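Rindis Rally: the co-driver who reads the road out loud

The first thing you hear when you sit down with the co-driver of the Trimura team is laughter. She has just come off the final stage of the Rindis Rally, there is mud up to her knees, and she wants to talk about pace notes before I have even found my pen.

"Did you hear us through the forest?" she asks. "We were flying! I didn't lose my place once, and the Akolgo stage is the one where everybody loses their place."

Akolgo is the stage the locals love, a narrow climb through the trees with 30 corners before the first junction. She and her driver took it in the dark on Thursday and came out second fastest, two places better than last year.

"We wrote new notes for it from scratch," she says. "The old ones were fine, but they were somebody else's words. Now when I say 'long left, don't trust it,' he knows exactly what I mean – and he doesn't trust it."

She came to the sport through her local club in Rimow, where she started out on the time controls with a clipboard and a flask of soup. Her first ride in the hot seat came when a crew was short one person on a Saturday morning, and she was sick twice before lunch.

"I loved it anyway," she says. "I called my mom from the service park and told her I was doing this forever."

The car is number 70, a small front-wheel-drive hatchback that gives away plenty of power to the cars ahead of it. She won't hear a word against it. "It's light, it turns, it starts every morning. On the twisty stuff we can bother people with much bigger budgets." 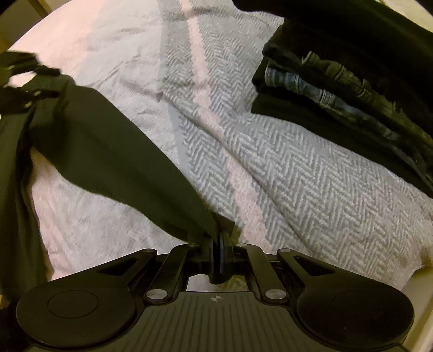
Next comes a run of gravel events in the spring, and she is already watching onboard videos at breakfast. The team wants a class win. She wants a clean set of notes and a stage with a really big jump in it.

"Put that in," she says, leaning over to check that I have. "The organizers might read it."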